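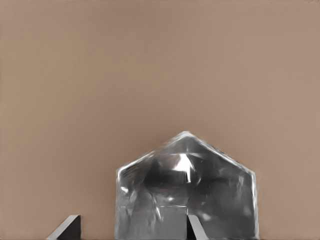 Satus Glaze Recipe Set

Version 4 of the recipe table used by the Homham studio. Maintained by Keyvan Abbasi.

Contents

recipes.csv: one row per glaze, with material weights in grams for a 400 g dry batch.
materials.csv: oxide analysis for each raw material, as given on the supplier's sheet.
firings.csv: kiln, cone, peak temperature and hold time for each test tile.
notes.txt: free text, unsorted.

Fields

The recipe_id field is stable across versions. Retired recipes keep their id and get status "old". Cone is stored as text so that 06 and 6 stay distinct. Open the file in a spreadsheet with that column set to text or the leading zero is lost.

Weights exclude water. Colorants are listed as additions over 100 percent and are not part of the base total.

Known problems

Rows entered before version 2 use the De Haan feldspar analysis, which has been replaced. Their calculated silica values are slightly low. The Hemell kiln reads around 7 degrees high at peak. Values in firings.csv are uncorrected.

Several celadon entries have no firing record. Treat them as untested. None of the recipes has been leach tested, and the set should not be used to select liners for food ware.

Changes

Version 4 adds the July firings and drops the duplicate ash glazes. The batch size was 200 g in earlier versions.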